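Compartment Boxes for Small Parts: Setup, Labeling and Upkeep

Applies to shallow plastic organizer boxes with a hinged lid and internal dividers, as used for screws, fittings, sewing notions, fishing tackle and electronic parts. Deep drawers and stackable bins are covered on a separate page.

Choosing a box

Transparent or lightly tinted plastic is preferable to opaque. A gray tint hides scuffs and still lets the contents be identified with the lid shut. Clear plastic shows parts better when new but looks worn sooner.

Check the gap between the top of each divider and the inside of the closed lid before filling anything. Lay a strip of printer paper across a divider, close the lid and pull. If the strip drags, the fit is good. If it slides out freely, small washers will migrate to the next compartment when the box is carried on edge. A sheet of 3 mm craft foam cut to the inside of the lid closes most gaps of this kind.

Two latches on the front are the minimum for any box that leaves the house. A single center latch lets the corners lift under load. Test each latch separately by closing it with the other one open.

Work surface

Sort on a light, flat, matte surface with enough contrast to show dark screws and enough friction to stop them rolling. A white board laid over the bench or kitchen table does the job and can be lifted and tipped into a tray at the end. Gloss laminate reflects overhead light and makes small bright parts hard to see.

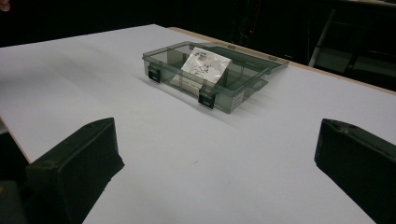

Sort by type first and by size second. Wood screws, machine screws, nuts and washers go into separate piles before any measuring is done. Sorting by size across mixed types doubles the handling. Anything that has not been identified after one pass goes into a single jar marked UNKNOWN, with the month written on the lid. If the jar has not been opened by the following October, empty it into the scrap metal.

Filling

Fill each compartment to no more than three quarters of its depth. Above that level the parts press on the lid, the latches carry a constant load and the hinge starts to whiten.

Heavy parts go along the hinge side, light parts along the latch side. The box then hangs correctly when carried by a front handle and does not tip forward when opened on a narrow shelf. A box weighing more than 4 lb when full should be split into two.

Do not store adhesives, solvents or oiled parts in these boxes. Many common plastics craze in contact with them. Wipe oiled hardware with a dry rag first, or bag it.

Labeling

Labels stuck to the outside of the lid fail for two reasons: the lid is the part that gets wiped, and the contents change. A loose card inside the compartment avoids both. Cut cards from 110 lb index stock, 12 mm narrower than the longest inside wall of the compartment, and print on one face only. Pencil or laser print will hold up. Inkjet print smears as soon as a damp finger touches it.

The card should carry, in this order:

Part type
Diameter and length
Head or drive type
Supplier and reorder number, if there is one

Stand the card against the wall farthest from the latches so the print faces the user when the lid is raised. Card laid flat on the bottom is buried by the first handful of parts.

Hardware from Uzor and Flostberg is usually sold in bags with a printed header. The header can be trimmed and used as the card, saving the relabeling and keeping the reorder number with the stock. Mikuvik packs print the number on the bag itself, and it has to be copied out.
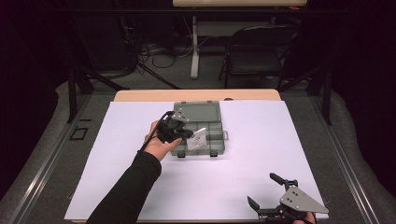
Insert the cards before the parts. With the compartments empty, a card can be set upright in one movement and pushed into the corner; afterward it has to be worked down between loose hardware, and it bends. Fingers are often too wide for the small grid divisions, so use a holding tool. Grip the card by a small area and bring it in low over the front compartments, as with the small white card held in the black gripper, with the box turned so its two dark latches face the user and the raised lid stands at the far side. The forearm then stays clear of the lid, and the hinge takes no side load. Flat-jaw pliers with taped jaws or wide stamp tweezers are suitable at home. Serrated jaws mark the card.

Storage and upkeep

Store boxes flat, no more than 12 high. Shelf spacing of 325 mm takes a short stack of most shallow types and leaves room for a hand above. The Prusby wall rack holds boxes on edge and should only be used for those that passed the paper strip test.

Clean empty boxes in lukewarm water with dish soap, then air dry with the lid open. Dishwashers warp the lid, and a warped lid cannot be pressed back into shape. Leave cards out until the next day — moisture stays in the corners of the dividers longer than it does on the open walls.

Check the latch pins once a year. A pin that has walked out of its hole by 1 mm or more can be tapped back with a small punch while the latch is closed. Replace cracked latches in pairs.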